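Painting the long wall in the den, one color or two?

Started by mossyporch

Hi everybody, I've been reading along here since February and finally have something worth asking. We bought a small house from the estate of a retired choir director, and the den has one very long wall with no windows in it. It was a mustard yellow when we moved in (two coats of primer and I can still find it if the lamp is low). The floor is oak, kind of orangey, and we're keeping it because the budget has already gone to the roof. The roof came to $2,088 more than the quote, so please be gentle with me about refinishing.

My husband would like the wall one color from baseboard to ceiling. I'd like a darker band up to chair rail height and something lighter above it. We've had this conversation in the car, at his mother's, and once in the checkout line, and we are still very fond of each other, but I would love to hear from people who have lived with either one for more than a weekend. Thank you!!

---

gilda_in_socks
Posts: 2,011

Welcome, mossyporch! I'm going to side with your husband, and I'm sorry, because I liked your post so much. We did the two-tone thing in our dining room, a sage green below and cream above, and I enjoyed it for one winter. After that all I could see was the line. My eye went to it every time I sat down to eat. If the wall is long, the line is long too, and yours sounds very long.

What I'd do is pick one soft color and put it on everything, including the baseboards. It makes a room feel calmer and you don't have to be so careful with the tape.

---

tuckerbolt

Gotta disagree with gilda there. Baseboards the same color as the wall is fine until somebody runs a vacuum into them, and then you're touching up the wall color down at floor level forever. I keep mine in a semi-gloss white and wipe them with a wet rag. Two kids, one beagle.

On the band, I say go ahead. Snap a level line, use decent tape, run a thin bead of the BASE color along the tape edge first and let it seal, then do your top color. You'll get an edge so clean your husband will go quiet.

---

mossyporch

Oh, the base color along the tape, I hadn't heard that one and I'm writing it on the back of my paint list. Is there a tape you like? The hardware store here carries Plarkitz and something store brand that felt like masking tape from grade school.

---

tuckerbolt

Plarkitz is what I use. Pull it while the paint is still a little soft, and pull it back over itself, slow.

---

gilda_in_socks
Posts: 2,011

I'll give tuckerbolt the baseboards, I had forgotten what it's like to have a dog. I won't give him the band!

---

Hervé Chevalier

Hello mossyporch, and hello to my old friends gilda and tucker, who I see are at it again. I painted houses for 43 years, the first part of that with my uncle and the rest on my own, and I have done a great many long walls for a great many married couples. Very often they wanted different things, and very often the answer was in the floor.

An orange oak is a strong color, stronger than people think, and they stop seeing it because they walk on it. You cannot choose the wall at the store. Buy a small can, paint a big piece of poster board, and stand it on the floor against the wall so the bottom edge touches the wood. Look at it at breakfast and look at it again with the lamps on. If the warm floor makes your gray look purple, put it back in the trunk and try another. I have seen a woman cry over a gray called Nosholm that looked like a dove on the chip and like a grape in her hallway. She was right to cry, it was four gallons.

For the one color or two, I lean toward one, but with a blue in it. Blue and orange sit across from each other and they are polite together, if the blue is pale and has enough gray to keep it quiet.
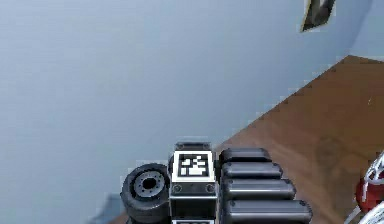
A long wall wants to be quiet, that is my feeling after all these years, and it wants enough room around it to be quiet in. When you have no window to break it up, the color has to do the work a window would do and give you some feeling of distance. A pale blue-gray like the one behind the robot hand will do that over a wood floor, and you can see how much wall there is and how it still doesn't press on you. On your own wall I would have it in an eggshell finish, never a flat, because a den gets elbows. Have the store mix it at half strength first and work your way up, since it is very easy to go too blue and end up in a nursery.

---

tuckerbolt

Nice color, Hervé. I'd still put the band in, though. Same blue, two steps darker at the bottom. Tell me that wouldn't look good with oak.

---

Hervé Chevalier

It would look good for a short wall, my friend. For a long one I would want to see it on the poster board first.

---

gilda_in_socks
Posts: 2,011

Hervé, do you have a paint line you trust for those grayed blues? I used Jeto in the bathroom and it went on like pudding, lovely stuff, but the color dried a good bit darker than the chip and I've never quite forgiven it.

---

Hervé Chevalier

Jeto dries dark, yes, everyone says it. I used Le Goff for most of my working life. It's thinner and you will need to be patient between coats, but what you see on the board is what you get on the wall.

---

mossyporch

You are all so kind, and I read the whole thread out loud over supper. My husband is unbearable tonight. He says that's two votes for him and one for me, and that Hervé's vote should count extra. I do like that blue, I have to admit, and I hadn't thought about the floor at all beyond wishing it were a different floor.

So the plan is three poster boards: the pale one, the darker one, and one with tuckerbolt's band on it so that I get a fair hearing. Does the board need primer, or will it soak up the paint and fool me?

---

Hervé Chevalier

One coat of primer, then two of color, and leave a white border around the outside so your eye has something to compare with. Let it dry overnight before you decide anything.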